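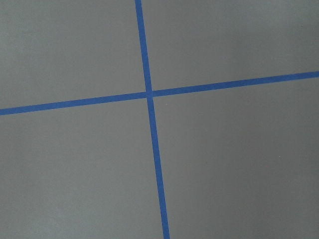
Augustina Asamoah measured from the crossing. She had decided this on the first morning, before the others arrived, and entered it in the log: origin at the crossing, all distances in paces of the old town, one finger width to 172 paces.

The old town was Mudport. It had been under the Plindano reservoir since before Kwaku was born, and no plan of it had survived. The water office wanted one. It had allowed them six days and the use of a table.

The method was simple. A former resident was brought in and asked to place a building. The position was read against the tape and written down. The building was then removed, and the next resident was brought in and asked for the same building. Residents did not see each other's placements. Lamisi Boateng kept the log and did not comment.

Most of the buildings gave trouble. The post office came out in four places. The Dankwa bakery came out on both sides of the river road, and Rizal Hidayat, who had delivered flour there for nearly 7 years, asked to have his answer struck and then asked to have it put back. Lamisi recorded both requests.

The ferry house was different. Benedicta Korletey put it on the center line, a little below the upper cross line, long side running with the tape. She used purple for the ground floor and orange for the floor above it. She did not hesitate and did not adjust it.
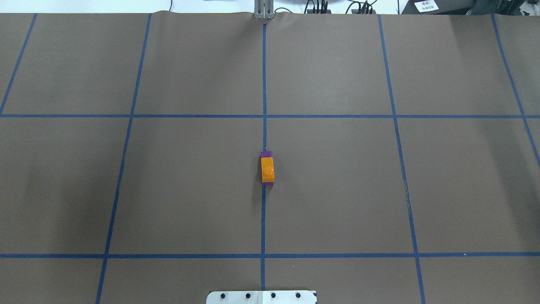 The ferry house as placed by B. Korletey, orange over purple, on the center line.

"That's a street," Augustina said. "You have it standing in the street."

"Yes."

"The tape is Faltosier Street. We agreed on that."

"The street came later," Benedicta said. "They had to go around."

Augustina checked the log. Rizal had put it on the line. So had Kwaku Korletey, who had never seen the town and had been let in by mistake. His placement had been marked void.

"Who told you where it went?" she asked him.

Kwaku looked at his grandmother. "She walks around it," he said. "At home, in the yard. There's nothing there, and she goes around."

Lamisi asked how that should be entered.

Augustina read the position off the tape again and got the same figures. She told Lamisi to remove the word void, and to move the street.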